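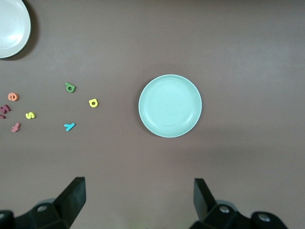 **Wrist camera segmentation: letters fine, plates hopeless**

**prudcombe_pete**

Right, I give in. Task is "put the letters on the green plate". Segmentation runs off the wrist camera, the mask goes to the grasp planner, the planner picks a letter, arm goes down. Letters work. I am annoyingly good at letters. The yellow s gets a lovely clean mask every time.

The plates are another matter. The mint one comes back as two objects, rim and middle, and the place target hops between them from one update to the next. The white one in the corner gets a mask that includes its own shadow, so the planner believes I own a plate shaped like a kidney.

Running Drerka 2 with the stock config. I have 400 labelled images of my own and no wish to label any more.

**nouri_user**

Fit an ellipse to the outer edge and throw the inner contour away. Plates are round. It's their main feature.

**prudcombe_pete**

Tried it. Lovely on the mint one. On the white one it only has a bit of the rim to go on, so the ellipse wanders off and puts the centre somewhere over the letters.

**gantrygoblin**

So don't fit the white one? It isn't the target. Mark it as an obstacle, pad the mask, get on with your life. The shadow even does half the padding for you.

**Kaisu Mustonen**

I'd disagree with that. If the shadow counts as obstacle, then the space you're allowed to move in changes whenever the light does. We did this at Hornisier and spent most of August chasing a planner that failed after lunch. Fix the mask first, then pad by a number you chose.

Also, why are you re-detecting the target on every update? Go to a high look pose, find both plates, write them down in the base frame and leave them alone. The wrist camera is for the last bit of the approach to the letter. Plates don't scuttle.

**gantrygoblin**

They do when you clip one with a finger.

**Kaisu Mustonen**

Then look again after each place. That's one extra look per letter, and you can afford it.

**nouri_user**

Side question, are you masking out the gripper? Both fingers are in view along the bottom, plus the screw heads. Shiny round things are just what a plate detector enjoys.

**prudcombe_pete**

...I am not masking out the gripper.

**nouri_user**

There we are then.

**prudcombe_pete**

Static mask added, one polygon per side, drawn with the fingers open. Ran it over 111 saved images. The small mystery plates I hadn't mentioned out of shame have gone. Mint plate is still two objects.

**gantrygoblin**

Does the mask still hold when the fingers close?

**prudcombe_pete**

No. I'll need a second one keyed to finger width. Thank you for ruining my evening.

**Kaisu Mustonen**

Render it from the joint state, you have the model of the gripper already. And for the rim and middle, merge any mask that sits wholly inside another of nearly the same colour. Crude, but your tabletop is a dull mauve-brown and the plate is mint, so you have the contrast for it.

**lurker3000**

Or train on 3000 synthetic plates and skip all this.

**Kaisu Mustonen**

And then he has 3000 plates and the same shadow.

**prudcombe_pete**

Merge rule is in, and the place target has stopped hopping. Doing the look pose next. The red letter over by the left edge is currently being read as either a k or a t on its side, and I'm not opening a thread about it until I've eaten.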